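The Allocator That Was Going to Fix Everything

Every few years somebody tells me that memory fragmentation is a solved problem. This spring it was Jenton, whose new allocator library, Drenen, promises to keep long-running programs from bloating without changes to your code. You swap one library for another at link time and walk away.

I've heard that pitch before. I tried it anyway, starting in March, on a log indexing service that tends to eat its machine by the weekend.
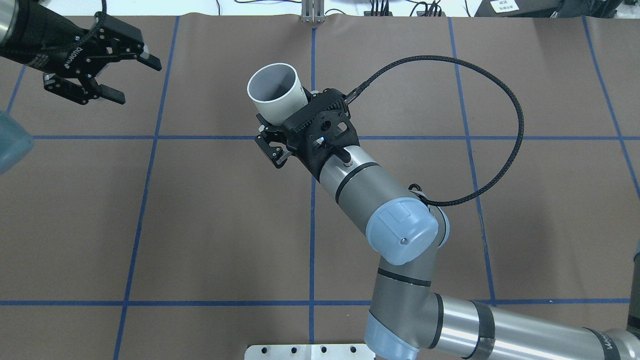

A white cup in the gripper, over a taped grid.

The first two days looked great. Memory use flattened out and I nearly wrote a much kinder article. Then a batch of large requests came through, and the heap grew by 1,652 megabytes and stayed there. Drenen's own statistics call this "retained capacity." My old allocator called it a leak.

Hildegard Fuchs, a systems programmer at Sululberg, had the same trouble. "The benchmark suite has 33 tests and it wins all of them," she told me. "Our workload isn't one of the 33."

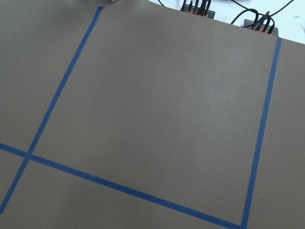

Blue tape marks out the squares.

Jenton's answer is that users should tune the arena settings. There are 17 of them. Four have documentation I could follow, and one of those describes a default that the source code contradicts. If a drop-in replacement needs a week of tuning, I'd like that mentioned on the front page.

The code is readable, I'll give them that. The thread cache is tidy, and small allocations are quick. Programs that make millions of short-lived objects of the same size may well come out ahead. Mine doesn't do that, and I doubt yours does all day long either.
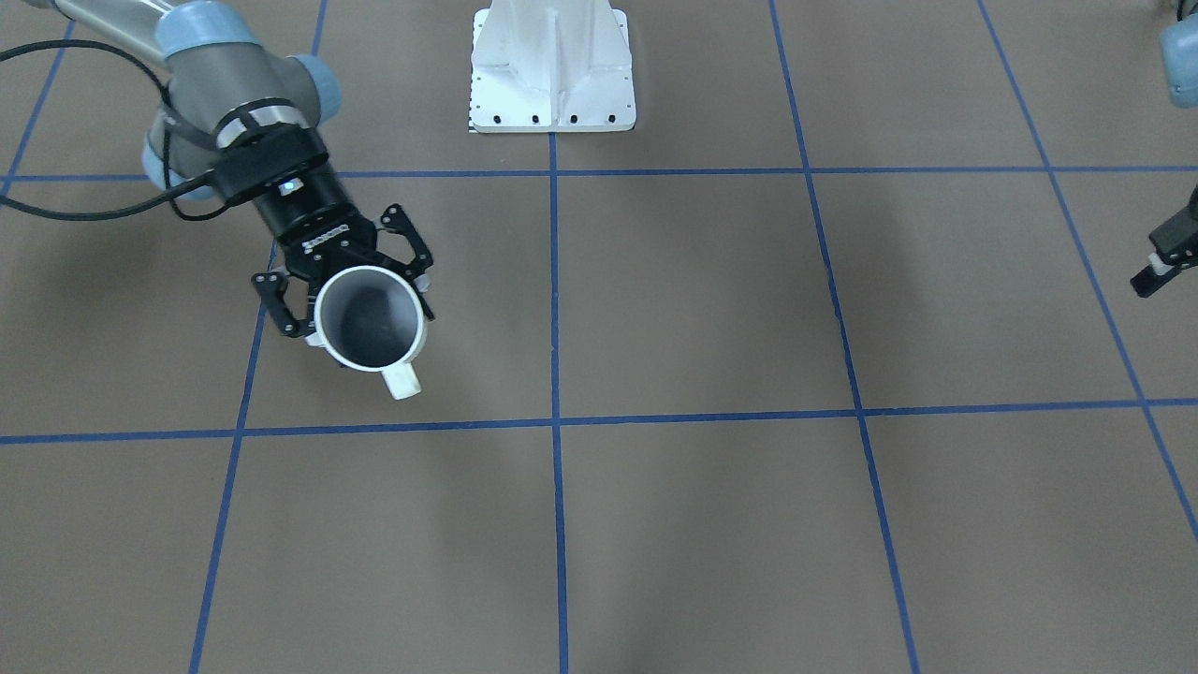
Fuchs has since moved her team to Xue, an older and duller allocator with two settings. It's slower on paper. I'm running it now, and I'll believe in it when it has survived a full quarter.

Comments

pagefault_pete: Did you try turning off the thread cache? Cut our retained memory in half.

mlk: "Retained capacity" lol. Putting that in my next bug report.

Orrin: Version 2 is supposed to return big blocks to the OS. Not holding my breath.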